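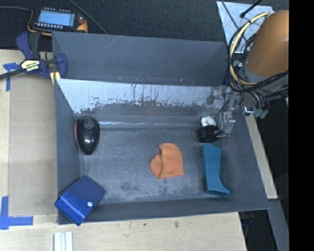

June
By Marleny Inga

Bench and bin inspection, small articles room, Hatgate
Form 176, filled in at the bench. Checked against the previous form by Orlando Palomino.

Scope: metal bin tag 465, the tabletop under it, clamping, tabletop tape, leads, contents, housekeeping. Ratings are OK, MONITOR, ACTION or N/A. A MONITOR item that gets worse before the next inspection is to be re-rated by whoever notices it, with initials.

1. BIN, STRUCTURE

1.1 Walls free of splits and open seams. OK
Checked by hand with cut-resistant gloves. Left and right slopes sound.

1.2 Top edges free of burrs. MONITOR
One raised spot on the near edge, felt through the glove, not enough to catch fabric. Dress with a fine file. Do not use the coarse one from the drawer, which left the marks noted on the previous form.

1.3 Inside back wall. MONITOR
Scratched, with dark grime in streaks and a rust-colored stain over the lower half. Wiped a test patch with Trosora and a white cloth. The cloth picked up gray but very little brown, so the stain is probably not loose scale. No pitting found with a fingernail or with the probe. Rating unchanged from last time. If pitting appears, change to ACTION and take the bin off the bench.

1.4 Floor of bin. OK
Scuffed and mottled, faint dust. The scuffing is surface wear. Pressed at the center and corners, no flexing or popping. A flashlight held low shows no dents deep enough to trap small parts.

1.5 Outer panel behind the back wall, fixed and not rattling. OK
Pushed by hand from the front. Slight movement at the top, within what was accepted at installation.

1.6 Bin tag legible. ACTION
Tag 465 reads correctly, but the adhesive has let go at one end. Replace the tag, do not tape over it.

2. SUPPORT AND CLAMPING

2.1 Tabletop flat and undamaged. OK
Wood surface, light finish. No splinters along the working side. One ring mark, old.

2.2 Bin does not rock. OK
Rocked corner to corner. No shims in use and none needed.

2.3 Bar clamp, left edge. OK
IRWIN, blue and black. Jaw seated on the bin edge, yellow pad present. Pad compressed but not cut. Trigger releases on the first pull. Re-tightened after the test.

2.4 Clamp bar clear of the reach path. MONITOR
The bar is at sleeve height for anyone leaning in from the left. Orlando Palomino asked for it to be turned on the last two forms. Turning it puts the handle over the carpeted surface, where the handheld unit is kept, so the request stays open until that unit has a bracket.

2.5 Clamp inspected for bent bar. OK
Sighted along its length. Straight.

3. POSITION MARKS

3.1 Blue painter's tape marks present on tabletop. OK
The L mark at the lower left and the mark at the upper left by the clamp are both in place.

3.2 Bin registered to the marks. OK
Checked with the steel rule.

3.3 Tape condition. MONITOR
Replace at 8 weeks whether or not it is lifting. Old adhesive comes off with Trosora. Let the wood dry before laying new tape. Lay the new L against the rule, not against the bin.

4. LEADS AND HANDHELD UNIT

4.1 Handheld unit on the carpeted surface, display readable. OK
Blue backlight on, all buttons return.

4.2 Black lead to the handheld unit. OK
Run through the fingers end to end. No nicks, no tape repairs. Strain relief firm at the unit.

4.3 Strap. MONITOR
Orange and yellow, stitching starting to fuzz at the fold. Cosmetic at present. Ahonen stock the replacement; order one with the next batch of pads.

4.4 Leads kept off the floor of the bin. OK

5. CONTENTS

5.1 Articles suitable for an open metal bin (no glass, blades, liquids or loose cells). OK
In the bin at inspection: black computer mouse, orange cloth piece, teal-blue boot-shaped article, royal-blue folded case with a small white button or snap.

5.2 Articles wholly inside the rim. ACTION
The royal-blue case was partly tipped over the rim at the lower left corner. Anything on the rim can be brushed off by a passing sleeve, and it also hides the corner from inspection. Moved to the floor of the bin after the entry was made. Second time this has been written up for that corner. M.I.

5.3 Tall articles stable. OK
The boot-shaped article was upright on its flared end. Nudged at the top with a pencil, rocked and settled.

5.4 Textiles clean and free of threads. OK
Orange cloth opened, shaken and refolded. No pins. A dark mark along the middle was the crease and nothing more.

5.5 Mouse shell intact. OK
No cracks at the wheel or along the red side edge. Battery compartment, if fitted, not opened under this form.

5.6 Folded case, flap and closure. OK
Edges not frayed. Case empty.

5.7 Contents list matches the sheet in the Sirine binder. ACTION
The sheet gives "boot, blue" and "heart, cloth." The wording is acceptable but the case is not listed at all. Add it, with color. Blank sheets are in the back pocket of the binder.

6. HOUSEKEEPING

6.1 Last wipe-down recorded. ACTION
No entry on the card. The dust on the bin floor is light, so the job may have been done and not signed for. That cannot be accepted as a record.

6.2 Cleaning cloths in the lidded tub. OK

6.3 Walkway in front of the bench clear. OK
Measured 24 inches at the narrowest point, between the table leg and the cabinet door when open. Minimum on this form is the same figure, so the door stays shut during work.

6.4 Lighting at bin floor. OK
Polished areas of the back wall throw a glare at standing height. Two people mentioned it. No change made.

6.5 Cut-resistant gloves available at the bench, sizes M and L. MONITOR
L only. M on order.

ACTIONS CARRIED FORWARD

1.6 New tag for 465. Inga.
5.2 Reminder to all users to seat articles below the rim; add a line to the bench card. Palomino.
5.7 Correct contents sheet. Palomino.
6.1 Wipe down and sign. Next user of the bench.

Comments from second reader (O.P.): Agree with ratings. On 1.3 I would like the test patch left uncleaned around its edge so that the same spot can be compared next time. It is a hand's width up from the floor of the bin, left of center. On 2.4, bracket quoted, waiting on approval. On 6.3, please write the measurement with the cabinet door shut as well, both values fit in the box.

Reply (M.I.): Both noted. Door-shut measurement to be added at the next inspection.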